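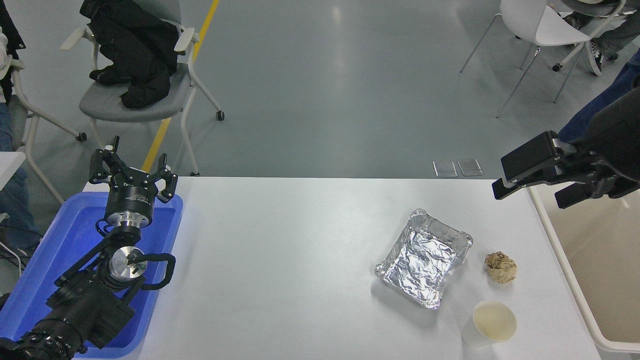
Open Day at Fosteck, Prodthorpe

Search this site Enter keywords Go

The invitation promised "a new way to clear the table," and I drove out to Prodthorpe on 18 October 2021 wanting to see what was new about it. Parking was easy. The coffee was weak.

The clearing-up session, which Fosteck calls Miter, takes place at a plain white table. On it you get a blue plastic tray, a foil tray, a ball of brown paper and a paper cup with a bit of yellowish liquid left in it. I have seen worse after lunch at my own desk. The cup is the only part I'd call hard — anyone can pick up paper, but a cup with something still in it has to stay upright. The foil is crinkled already, so it hardly matters how you grab it.

Our guide said a full tidy takes 6 minutes. Maybe. My group was moved along before the end, and I don't count a number I heard in a hallway. He also said more than 400 people had signed up for the day, and I saw nothing like that many.

The handout says they have logged 3164 clear-ups. It doesn't say how many ended with a clean floor.

They run it again in February. I'd go back if they let visitors bring their own trash.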